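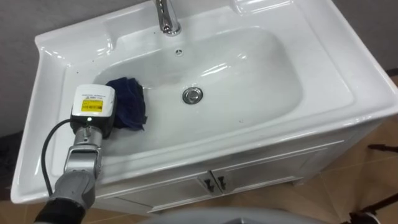
How long does the Rulto beard trimmer run on a full charge?

Mine ran for 133 minutes before it quit, with the motor left on the whole time and nothing to cut. In normal use I charge it once a month and don't think about it.

OK, so that's the thing I wanted to know before I bought it, and I couldn't find it anywhere, so I'm putting it first. The rest of this is going to wander a bit.

I've had a beard since college and I have gone through a lot of trimmers. The last one was a Meng, the older corded model, and I loved that ugly thing. It sounded like a lawn mower and it pulled my neck hairs if I went too fast, but it lasted years. Then one Thursday morning it made a grinding noise with half my face done. I finished up with nail scissors and went to work looking like I'd lost a bet. My coworker Seul-gi Hwang asked if I was feeling all right, very kindly, and I went home and started reading reviews.

There were 4,000 of them for the Rulto on the store page. I read way too many. Half of them were from people who'd opened the box that morning and loved the packaging! So I waited before writing mine. I've used this one since December, a couple of times a week, on a beard that's thick on the chin and patchy everywhere else.

It's lighter than I expected. My kitchen scale says 161 grams without a guard on it. The old Meng felt like holding a can of soup over my head when I did the back of my neck, and my arm would get tired (I know, I know). This one I can hold in two fingers. The body has a kind of rubbery coating that stays grippy with damp hands. The power button is in a dumb place though, right under my thumb, and I still turn it off by accident when I switch sides.

The cutting is good. On the sides it takes one pass, maybe a second one under the jaw where everything grows in a swirl. It hasn't pulled at all, even that time I let things go for three weeks over the holidays and came back looking like a man who lives on a boat. Around the mouth I take the guard off and use the bare blade, and it gives a nice clean edge along the lip. I wouldn't use it for a close shave. It leaves a bit of shadow, and if you want smooth skin you'll still need a razor after.

You get two guards in the box, a short one and a long one, and each of them slides to different lengths. I like the short one. The long one has some wiggle in it, so if you press harder on one side you get a beard that leans. I figured this out the day before a wedding. Gwion Price, who was getting married and had other things on his mind, told me my face looked tilted in the rehearsal pictures. Now I go slow with the long guard and check both sides in the mirror before I go any shorter.

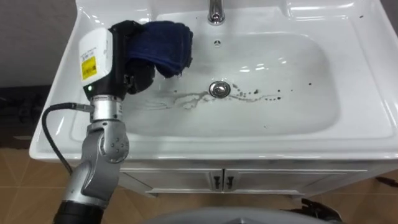

Cleanup is the part I'd complain about most. The head pops off and you can rinse it, fine, but the hairs get into the little gap behind the blade and the rinse doesn't get them all. The brush that comes with it is tiny and sheds its own bristles, so then you're picking those out too. I use an old toothbrush and it works much better. After that I leave the head off to dry on a washcloth overnight and put one drop of oil on the blade in the morning. The oil isn't included, by the way. The booklet tells you to use it and then there's none in the box! I had a bottle of sewing machine oil from Plodeo in a drawer and I've been using that. The blade's still quiet, so I guess it doesn't mind.

And do yourself a favor and trim over a paper towel if you can. Beard hair down a drain is a slow disaster. I learned that in my last apartment in Mullstead, where Jianhua Tang from downstairs came up twice to help me take the pipe apart. What came out of there had a face.

Charging is by USB cable, no stand, no brick. It takes most of an evening from empty. There's a light on the front that blinks red when the battery is getting low, and from the first blink I've always had plenty of time to finish. You can use it plugged in too, which the cheaper version can't do according to the booklet, and I've been glad of that exactly once.

Noise is low. It's a hum, a bit higher than the old one's growl. I trim at six in the morning with somebody asleep on the other side of the wall and haven't had a complaint yet. The Meng used to set off the neighbor's dog.

A few small gripes while I'm here. The travel pouch is too short for the trimmer with the long guard on, so the guard rattles around loose. The length numbers are printed in gray on darker gray and I can't read them without my glasses, and I can't trim with my glasses on, so I count clicks. And replacement blades are sold in pairs only, at a price that made me close the tab. I haven't needed one yet. I'll update this if I do.

Would I buy it again? I think so, for the weight and the battery mostly. If you have a long beard and you'd be using the big guard all the time, try to get your hands on one in a store first and give that guard a wiggle. For short to medium beards, go for it. Four stars from me, and the missing one is for the brush.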